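The Green Heart of the Machine
Inside every dead appliance is a small city, and a growing crowd of hobbyists can't stop visiting

The first board I ever fell for came out of a washing machine in Stutier. It had quit in the middle of a load, and when the back panel finally came off, there it was — a slab of green the size of a paperback, covered in little silver towers. I forgot all about the laundry.

I'm not alone. The repair room at Opoku, a former shoe store on the main street of Sisto, opened its doors in April with 100 donated boards on the shelves. By the end of summer the logbook listed 2,727, from radios, heaters, sewing machines, garage door openers and one extremely heavy organ. People drive in from Avemell just to look through the drawers, and I completely understand (I've done it myself, in the rain, with a cold).

What gets you is how readable a board becomes once you know a few of the parts. The capacitors are usually the first ones people learn, the round metal cans that hold a bit of charge and let it go again. They're also the first thing to look at when an old power supply misbehaves. A domed top or a crust around the base is a pretty good hint. Then come the chips, flat and black, and the connectors, where the rest of the machine plugs in. After an evening or 2 you start seeing neighborhoods: power comes in over on this side, the thinking gets done over there.

The other thing beginners discover is that a board hates to lie flat. There are solder joints on the back, and everything tall is on the front, so it rocks and slides just when you need it still. A frame fixes that beautifully. It grips the edges, leaves both hands free, and lifts the work up to where your eyes are. Set the frame on top of a tub or a box and your neck will thank you by supper.
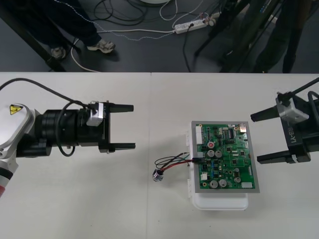 A green board in its gray metal frame, raised on a white plastic container. The silver cylinders are capacitors.

Good light matters nearly as much. So does a pale work surface, where a dropped screw has some chance of being found. Opoku's regulars swear by 3 small dishes for screws, one for each layer of the case, and they take a photo before unplugging anything at all.

My washing machine did run again, by the way. The old board hangs over my desk now, and I still find new corners of it — last week, a tiny fuse tucked behind a relay.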